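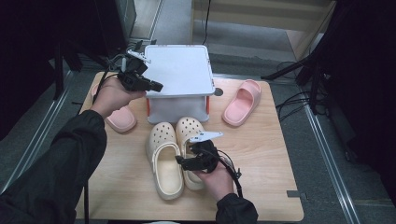

Chapter 7
Buying the Hands: Kits, Contracts and Consumables

Sooner or later every automation project arrives at a catalog. The one we will read in this chapter comes from Broltside, a supplier of hand-held grippers for recording manual tasks, and it is a cheerful piece of writing. The kit "pays for itself." The payback period is left to the reader, who is also left to find the shipping costs.

Our case follows Neelam Vashisht, purchasing lead at a footwear returns center in Kirkville. Her task sounded too small to need a chapter: pick up a shoe, turn it the right way, set it beside its mate. People do this half asleep. Teaching a machine to do it begins with people doing it wide awake, over and over, with a gripper in each hand. Clogs have holes and straps. Slides have one wide strap and no manners.

Broltside quoted $798 for a pair of grippers, with a service plan on top. The quote ran to 26 lines, 2 of which mentioned the finger pads. Vashisht's colleague Booker Rosenthal read those two lines last – as most buyers do – and then wrote "wear part???" in the margin. He had found the subject of this chapter.

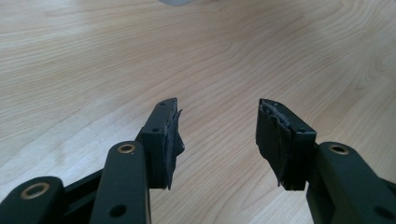 Figure 7.1 Open gripper with worn pads. The fingers themselves have kept their crisp edges.

A price covers the parts that last. A budget has to cover the others, and the pads are where the tool meets the shoe. By the end of the chapter you should be able to read a quote for its consumables, estimate a yearly cost per station, and ask a sales representative about replacement pads without being shown the brochure again.

Key terms: consumable, service plan, total cost of ownership, wear part

7.1 What the Quote Includes

Begin with the last page.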